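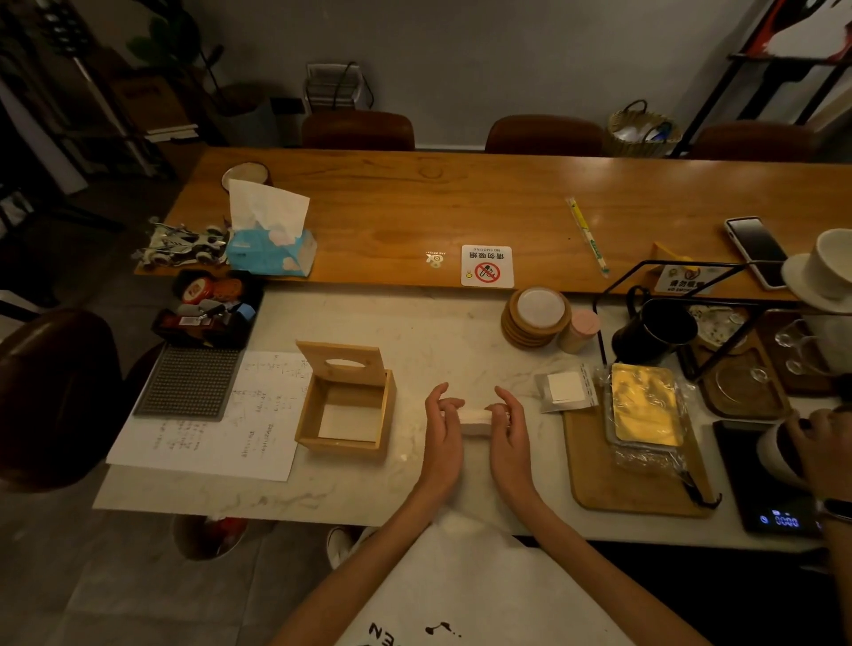 Refilling a tissue box at a café counter, seen from the head unit of the Fernoline kit.

Fernoline Head-View Recording Kit
Made by Hesent. Page updated 9/2/24.

Fernoline is a wearable kit for recording hand work from the point of view of the person who does it. The recordings are used as examples for a learning system, for instance a robot policy that must learn to fold, fill, wipe or put away. The person works with bare hands, at the normal place, and needs no training in robotics.

What is in the case
Head unit with camera and adjustable band
Recorder with belt clip
Two batteries and a double charger
Cable, 113 cm, with angled plug
Cleaning cloth and printed quick guide

Weight and running time
The head unit weighs 208 g with the band. One battery gives roughly 50 minutes of recording, and a full charge takes a little longer than that. The recorder keeps the time of every episode, so you can change the battery between two episodes and continue in the same session.

Which tasks are suitable
We advise tasks which stay between the waist and the chest, on a counter or a table. Small and soft things, such as tissue, paper bags and cloth, are welcome, and they are often missing in the collections our customers already have. You do not have to clear the counter before. A learning system which has seen only clean tables will have difficulties in a real café, so please leave the cups, the trays and the signs where they usually are.

Other people may work at the same counter. Ask them for permission first, and use the form in the guide.

How to record an episode
Put the band on and look down at your hands. Press the button once and wait for the short tone. Do the task one time at your usual speed, then press again. If you drop something, pick it up and go on. These episodes are also useful, and you can mark them with a long press.

We suggest 50 episodes of one task before you go to the next one. Change the place of the objects a little between them.

Labelling
The kit comes with one year of Tiltbridge, our desktop program for cutting episodes and writing the task sentence. It exports the video and the labels in one folder. Since August it can also blur faces and telephone screens before export.

Delivery and rental
The kit is sold and rented through Wattimena. The smallest rental period is two weeks. Spare bands and cables can be ordered separately.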